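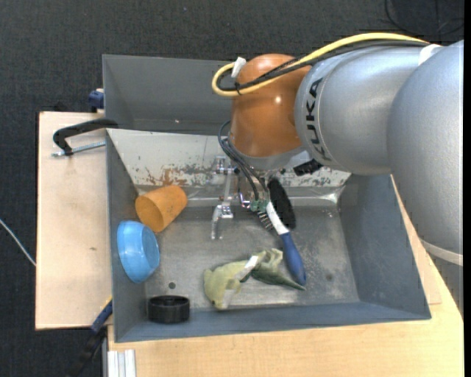
Abwasch! Warum Wasser allein nicht reicht

Ein Becher, eine Schüssel, eine Spülbürste: In einem Spülbecken landet im Lauf eines Tages so einiges. Und manchmal liegt zwischen dem Geschirr auch ein grüner Dinosaurier aus Gummi oder ein Plüschtier. Was davon darf eigentlich ins Wasser? Wie kriegt man Fett von einer Schüssel? Und wohin verschwindet das Wasser, wenn es gluckernd im Abfluss untergeht? Kommt mit, wir tauchen ab!

Warum Fett so hartnäckig klebt

Probiert das mal aus: Gebt einen Tropfen Speiseöl auf einen Teller und haltet ihn unter kaltes Wasser. Das Wasser rinnt einfach darüber hinweg und das Öl bleibt sitzen. Wasser und Öl mögen sich nämlich nicht. Die winzigen Wasserteilchen halten sich am liebsten gegenseitig fest und lassen das Öl nicht dazwischen.

Jetzt kommt das Spülmittel ins Spiel! Es besteht aus Teilchen, die ihr euch wie klitzekleine Kaulquappen vorstellen könnt. Der Kopf liebt Wasser. Der Schwanz liebt Fett. Wenn ihr mit der Bürste über den Teller fahrt, stecken Tausende solcher Kaulquappen ihre Schwänze in den Ölfleck, und die Köpfe schauen alle nach draußen ins Wasser. So wird aus dem Fleck eine Menge winziger Kügelchen, und die kann das Wasser mitnehmen. Die Fachleute nennen so eine eingepackte Fettkugel »Mizelle«. Das Wort dürft ihr beim Abendessen gern fallen lassen.

Warmes Wasser hilft übrigens kräftig mit. Butter zum Beispiel ist im Kühlschrank hart und auf der warmen Kartoffel flüssig. Auf dem Teller ist es genauso: Je wärmer das Wasser, desto weicher das Fett. Aber Vorsicht, es soll angenehm warm sein und nicht heiß! Lasst euch beim Einlassen von einem Erwachsenen helfen.

Die Spülbürste und ihre Verwandten

Eine Spülbürste ist ein ziemlich schlaues Ding. Am langen Griff bleiben die Finger weit weg vom Schmutz, und die Borsten sind steif genug, um angetrockneten Brei abzukratzen, aber biegsam genug, um sich in Ecken zu drücken. In einen schmalen Becher kommt ihr mit der Hand vielleicht gar nicht hinein – mit der Bürste schon.

Schwämme können etwas anderes gut. Sie haben viele kleine Löcher, in denen sie Wasser und Schaum speichern. Leider fühlen sich dort auch Bakterien wohl, denn da ist es feucht und es gibt Krümel zu futtern. Eine Bürste trocknet viel schneller. Stellt sie nach dem Abwasch mit den Borsten nach oben hin, dann läuft das Wasser ab und Luft kommt dazwischen.

Früher hatten die Leute übrigens oft gar kein Spülmittel aus der Flasche. Sie nahmen feinen Sand, Asche oder Schachtelhalm, eine Pflanze, die so rau ist, dass man damit Töpfe blank scheuern kann. Zinnkraut hieß sie deshalb auch, weil man damit das Zinngeschirr putzte.

In welcher Reihenfolge spült man?

Veronika Barta leitet die Kinderküche Pavila und hat mit ihren Gruppen schon Berge von Geschirr abgewaschen. Ihre Regel lautet: »Vom Sauberen zum Schmierigen!« Gläser und Becher kommen also zuerst dran, solange das Wasser noch klar ist. Danach das Besteck, dann Schüsseln und Teller, und ganz am Ende die Töpfe und Pfannen.

Wenn ihr es umgekehrt macht, schwimmt das Fett aus der Pfanne schon im Wasser herum und legt sich auf die Gläser. Dann sind sie hinterher schlieriger als vorher. Das ist schnell getestet: Ein Glas ins frische Wasser, ein Glas ins Pfannenwasser, beide trocknen lassen und gegen das Licht halten. Der Unterschied ist verblüffend!

Und noch ein Tipp aus der Kinderküche: Scharfe Messer werden nie ins Schaumwasser gelegt. Unter dem Schaum sieht man sie nicht, und wer dann hineingreift, kann sich schneiden. Um die kümmern sich die Großen.

Woher kommen die Flecken im Becken?

Selbst ein robustes Metallbecken bekommt mit der Zeit Flecken und Kratzer. Weißliche Flecken sind oft Kalk. Kalk steckt im Leitungswasser, mal mehr und mal weniger, je nachdem, durch welches Gestein das Wasser geflossen ist. Wenn ein Tropfen verdunstet, bleibt der Kalk zurück wie ein kleiner weißer Kranz.

Rostbraune Flecken können von Eisen kommen. Liegt zum Beispiel eine alte Schraube oder eine Konservendose länger im Nassen, verbindet sich das Eisen mit dem Sauerstoff aus der Luft, und es entsteht Rost. Der setzt sich dann gern auch auf dem Metall daneben ab. Sogar Edelstahl, der selbst kaum rostet, kann auf diese Weise braune Stellen abkriegen.

Gegen Kalk hilft ein bisschen Essig oder Zitronensaft. Tropft mal etwas Zitronensaft auf einen richtig dicken Kalkfleck und geht mit dem Ohr ganz nah heran. Hört ihr es knistern? Die Säure löst den Kalk auf, und dabei entstehen kleine Gasbläschen. Danach gut mit klarem Wasser nachspülen.

Dürfen Dinos baden?

Na klar! Figuren aus Gummi oder festem Plastik können ihr in lauwarmem Wasser mit einem Tropfen Spülmittel waschen. Für die Ritzen zwischen Zehen und Zacken nehmt ihr eine alte Zahnbürste. Nur wenn eine Figur ein Loch im Bauch hat, müsst ihr aufpassen: Da läuft Wasser hinein und kommt schlecht wieder heraus. Drückt sie nach dem Bad kräftig aus und stellt sie mit dem Loch nach unten hin.

Beim Plüschtier ist die Sache kniffliger. Sein Fell und seine Füllung saugen sich voll, und innen trocknet es nur ganz langsam. Sucht deshalb zuerst nach dem kleinen Schildchen, das viele Plüschtiere in der Naht tragen. Darauf findet ihr oft diese Zeichen:

Ein Bottich mit einer Zahl: So warm darf das Wasser höchstens sein.
Ein Bottich mit einer Hand: Bitte nur mit der Hand waschen.
Ein durchgestrichener Bottich: Nicht waschen! Ein feuchtes Tuch muss reichen.

Ein Plüschtier, das baden durfte, wird sanft in ein Handtuch gedrückt und liegt dann an der Luft, bis es auch innen trocken ist. Nicht auswringen, sonst verrutscht die Füllung und der arme Kerl hat hinterher einen krummen Bauch.

Und dann gluckert es

Stöpsel raus! Das Wasser dreht sich im Kreis, gurgelt und ist weg. Unter vielen Spülbecken sitzt ein Rohr, das aussieht wie ein liegendes S oder ein U. Man nennt es Siphon. In seinem Bogen bleibt immer ein Rest Wasser stehen, und der wirkt wie ein Deckel: Die Gerüche aus dem Kanal kommen nicht daran vorbei. So einfach und so genial!

Vom Siphon fließt das Abwasser durch Rohre unter der Straße weiter bis zur Kläranlage. Dort halten große Rechen erst einmal alles auf, was nicht hineingehört. Danach sinken Sand und Schlamm nach unten, und das Fett schwimmt oben und wird abgeschöpft. Den Rest erledigen Bakterien, die den gelösten Schmutz einfach auffressen. Am Ende darf das gereinigte Wasser zurück in den Fluss.

Altes Bratfett gehört trotzdem nie in den Abfluss. In den kühlen Rohren wird es fest und verklebt sie. Wischt die Pfanne lieber vorher mit Küchenpapier aus und werft das Papier in den Müll.

Zum Ausprobieren: Der Pfeffer-Trick

Ihr braucht einen tiefen Teller, Wasser, gemahlenen Pfeffer und 1 Tropfen Spülmittel.

Füllt den Teller mit Wasser und wartet, bis es ganz ruhig ist.
Streut Pfeffer darauf. Er schwimmt an der Oberfläche.
Tupft das Spülmittel auf eine Fingerspitze und berührt damit die Mitte.

Wusch – der Pfeffer saust an den Rand! Auf dem Wasser liegt nämlich eine Art unsichtbare Haut, die Oberflächenspannung. Das Spülmittel macht sie in der Mitte schwächer, und weil sie außen noch kräftig zieht, reißt sie den Pfeffer mit. Für einen zweiten Versuch müsst ihr den Teller gründlich ausspülen und frisches Wasser nehmen. Wascht euch danach die Hände, Pfeffer in den Augen brennt fürchterlich!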